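HSK 204 Housekeeping and Linen Management
Handout 6: Towels and bed linen, from delivery to room
Prepared by Celina Pawlak, Zolterbridge College

Please read this handout before the practical class and bring it with you. The words you should learn for the test are explained the first time they appear.

1. Why we study linen

In a small hotel, linen is often the second biggest cost of the housekeeping department, after wages. Many students are surprised by this. They think of a towel as a cheap thing, and one towel is cheap. But a towel is bought, washed many times, dried, folded, carried, stored and in the end thrown away, and each of these steps costs money. The price in the catalogue is only the beginning.

2. Par stock

One par is the quantity of linen needed to dress every room in the house one time. If a hotel works with three par, it has one set in the rooms, one set in the laundry and one set on the shelf. A hotel which sends its linen to an outside laundry needs more, usually four or five par, as the linen is away from the building for longer.

Let us take the Hotel Hourani, which we used also in Handout 4. It has 108 beds when all is open, but in winter one floor is closed and we count 101 beds. The manager, Samer Zoubi, keeps 432 bath towels in winter. When we divide 432 by 101 we get a little more than four towels for each bed. With one bath towel per guest this is a good quantity. With two bath towels per guest it is only a little over two par, and the department will have trouble every time the laundry van is late.

Exercise for home: calculate the par for hand towels if the hotel gives two to each guest and holds the same number, 432. Write what you would recommend to the manager, in not more than half a page.

3. Weight and quality

The weight of towelling is given in grams per square metre, written gsm. A light towel of 400 gsm dries quickly and takes little place on the shelf. A heavy towel of 600 gsm feels rich in the hand, but it needs more time in the dryer and the guest may not notice the difference after it was washed fifty times. For most mid-price hotels I suggest something between 450 and 550 gsm.

Look also at the edge. The hem and the side seam (selvedge) are usually the first parts to fail. When you receive samples, pull the corner firmly between two hands and see if the stitches open.

4. Receiving a delivery

The receiving clerk checks the delivery note against the order, and then checks the goods against the delivery note. These are two different checks and you must do both. In November the Hourani received an invoice from its supplier, Bristex, with a total of 3,474. The order was correct and the delivery note was correct, but eight bath mats were missing from the bales. Lina Boutros found it only because she opened every bale before she signed. After the signature it is very difficult to get a credit.

New towels must be washed before first use. The factory finish on the surface stops them from taking up water well. Do not use softener in this first wash.

5. Folding and placing

Each house has its own fold, and the important thing is that all staff use the same one. The usual method for a bath towel is to fold the long sides to the middle, then fold in half, then in half again, so that no loose edge is seen from the door. Towels may be placed on the rail, on the shelf or on the bed. If you place them on the bed, put them on the cover and never directly on the pillow.

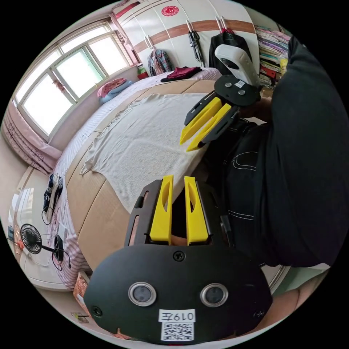
Fig. 1. White towel at the bed.

White is still the most common colour for hotel towels. It can be washed at a high temperature, stains are seen at once, and old and new pieces can be mixed without a visible difference in shade.

6. Discards

A towel is taken out of use when it has a hole, a permanent stain, or an open hem which was already repaired once. Discards are written in the discard book with the date and the reason, then cut and marked so they do not return to the rooms by mistake. Cut pieces are used as cleaning cloths.

7. Reading for the next class

G. Bae, Linen Control for Small Hotels, chapters 2 and 3. There are two copies in the library, and one may not be borrowed.
P. Fitzgerald, notes on laundry contracts (on the course page).

Homework goes in the box outside my office. Please write your group number on the first page, as many of you forgot it last time.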